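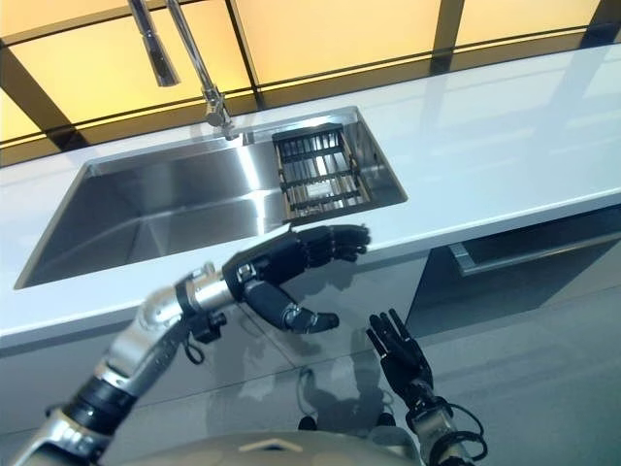 4.3 水槽与台面区域的作业规则

本节适用于在厨房类站点运行的 Kernari 双臂平台。水槽是整套厨房里最受人欢迎、也最不受机器人欢迎的设备:不锈钢会反光,白色台面会反光,亮面柜门也会反光,三者凑在一起,深度相机看到的东西往往比屋里实有的多。请在第一次让手臂越过台面前沿之前读完本节。已经越过去的,请先按停止,再读。

4.3.1 开始之前

1. 确认水龙头关闭,水槽内无积水。手部的防护等级见附录 B,那一页很短,读起来花不了多少时间。

2. 检查手腕下方的线缆。线缆允许有自然下垂的弧度,但弧度最低点与柜门拉手、抽屉前沿之间须留出 70 毫米以上。抽屉拉手钩住线缆的本领,远胜于本公司任何一款抓取算法。

3. 关闭作业范围内的全部抽屉和柜门。如果任务本身需要抽屉保持打开,请在任务文件中登记为“固定障碍物”,并填写伸出长度。“开了一点点”不是长度单位,软件会拒收。

4. 核对台面高度。出厂默认值为 900 毫米。站点实际高度以卷尺为准,不以装修图纸为准,也不以装修师傅的记忆为准。Tosero 站点的图纸写着 900,量出来是 864,头一个上午我们的指尖一直在礼貌地抚摸空气。

5. 清点水槽里的可移动物件,例如沥水架、滤网、洗碗布。凡是能拿起来的,一律不得作为定位基准。

注意:沥水架一类的格栅会遮住架内的小物件。感知模块报告“架内为空”时,操作员仍须低头看一眼。这一步没有自动化,目前也没有自动化的计划。

4.3.2 手臂的起始姿态

1. 将左臂移至台面前沿上方,掌心向下,手指略微弯曲。指尖在前沿之上保持悬停,不得以台面作为支撑。

2. 拇指可以低于台面前沿,但在横向移动前必须收回。拇指是整只手上最后被想起来的零件,在备件订单上倒是常排第一。

3. 不参与任务的那只手停在柜体前方,手指张开,处于低力矩状态。请勿让它“顺便帮忙”。双手协同任务须另行审批,流程见第 6 章。

4. 躯干与柜体之间的空隙内不得放置凳子、垃圾桶和操作员。

警告:手臂上电后,任何人不得从机器人与柜体之间穿过,取咖啡杯也不例外。站点规则里没有“就一下”这一条。

4.3.3 反光表面

亮面柜门会映出机器人自己的手和手臂。旧版感知模块会把倒影当成另一台机器,并彬彬有礼地给它让路,双方都很有耐心,任务于是超时。处理方法如下:

1. 在“站点设置”中打开“镜面区域”,沿柜门边缘圈出范围。圈到台面前沿为止,不要把台面一起圈进去,否则机器人会认为台面不存在,并据此行动。

2. 不锈钢水槽内壁单独标为“高反光”。镀铬水龙头标为“固定障碍物”,下拉式喷头及其软管标为“可变障碍物”。喷头每次归位的角度都不一样,请勿相信上一次的扫描。

3. 水槽后方如有发光墙面,请锁定相机曝光。自动曝光会优先照顾那面漂亮的墙,代价是黑色的手指在画面里糊成一团。

4. 完成标注后,让手臂在水槽上方以最低速度空走一遍。空走期间不抓取任何东西,也不接待参观。

说明:贴哑光膜可以解决大部分倒影问题。Whiteley 展厅的业主不同意贴膜,理由是不好看。我们尊重这个意见,并把该站点的标注工时调高了一倍。

4.3.4 靠近水槽边沿时的限制

1. 手部进入槽口上方后,速度上限自动降为常规值的百分之 15。请勿在参数文件里改回去。改过的人我们都知道是谁,日志里有名字。

2. 水槽边角若为直角,手指不得沿内壁滑行寻找角落。需要触碰内壁时,使用单指轻触,触到即退。

3. 取放架内物件时,手指从上方进入格栅,不得从栅条之间侧向穿入。穿进去通常很顺利,退出来则属于维修科的业务。

4. 任务结束后,先抬手,再收臂,最后转动躯干。三个动作不得合并。合并后确实比较快,水龙头挨的那一下也比较快。

4.3.5 出现异常时

手指卡在格栅中:按停止,切换到“零力矩”,用手托住前臂,另一人逐根松开手指。不要拉整只手。

线缆被钩住:按停止,先解线缆,后移手臂。顺序颠倒者请自备线缆。

手臂长时间悬停不动:多半是镜面区域漏标,请回到 4.3.3 第 1 步。少数情况是操作员忘了点“开始”,建议先查这一项,可以省下一通电话。

手部沾水:断电,擦干,静置约 15 分钟后检查关节。不得使用吹风机。Dutik 手部模块的外壳不耐热,而吹风机的使用者一般缺乏节制。

4.3.6 记录

每次作业后填写站点记录表,写明台面高度、抽屉状态、镜面标注版本和操作员姓名。“同上”只能连续使用一次。异常情况无论大小都要登记,包括“什么也没坏,但是声音不对”。

本节由 Daichi Tsuji 起草,Hinata Sekiguchi 审校,2021年2月5日起执行。对速度上限有意见的,请写邮件给前者;对措辞有意见的,请写给后者,她原本删得更多。

下一节:4.4 炉灶区域(未获书面许可前请勿翻阅后直接照做)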